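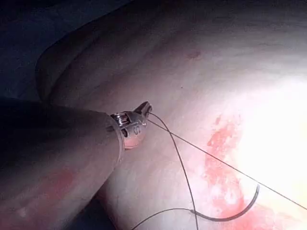 Open House at Prestevico: An Afternoon With the Surgical Robots

We had been meaning to get to the Prestevico open house for years, and this December we finally made it, all of us piled into the van from Gundmont with sandwiches and far too many coats. The training center opens its doors on one Saturday each winter, and we were told at the front desk that 364 people had signed up this time. It felt like every one of them was in the lobby when we walked in! Once the tours started, though, things thinned out nicely, and we had plenty of room in the Gál Room, where the suturing demonstration was shown on a big screen at the front.

If you have never watched a needle and thread at that magnification, I can only say that it takes a minute to get your bearings. The picture at the top of the page shows the curved needle lying on the tissue while the jaws of the instrument keep hold of the thread, with one strand pulled straight as a ruler and the other hanging in a lazy curve. I sew a little at home, and I caught myself holding my own hands very still.

Two Instruments, One Thread

The demonstration ran 70 minutes with a break in the middle, and our guide was kind enough to talk all the way through it. She explained that the person at the console spends a long while learning to judge how hard to pull, because so much of it has to be done by eye.
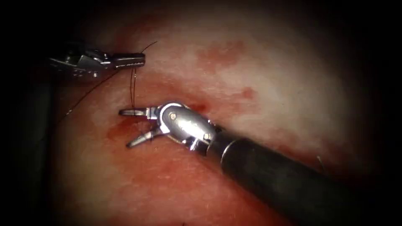 Thread management was the part I had never given a thought to, and it came up again and again in the questions from the back rows. Somebody asked whether the thread ever gets away from you, and the guide laughed and said that every beginner has a story about that. You can see why they would – the thread drops down from near the closed jaws of the upper instrument, and the lower one has its jaws spread wide in a V just by the end of it. A lady near us whispered that it looked like a pair of birds over a worm, and I have not been able to see it any other way since.

The room got very quiet for the next view. The stitches show as short black strands crossing over one another, with the tips of the two instruments close by and the needle up above them, trailing its loop of thread. I liked the look of that needle, such a thin silver half circle, and I could have watched it all afternoon.

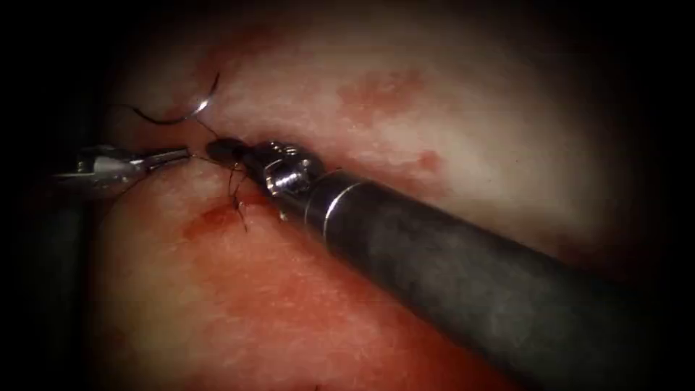

Afterward, and How to Visit

There was coffee in the hallway, and a long line for Arby, the practice console that visitors are allowed to try for themselves. It has pegs and rubber rings, and the best score of the day was 1000, set by a girl who could barely reach the pedals. I managed 13 – my family will be bringing that up for a good long time.

The open house is free, but you do need to put your name down ahead of time at the front desk or by phone. Parking is behind the building, and the side entrance has a ramp. Bring a sweater, as they keep the Gál Room on the chilly side.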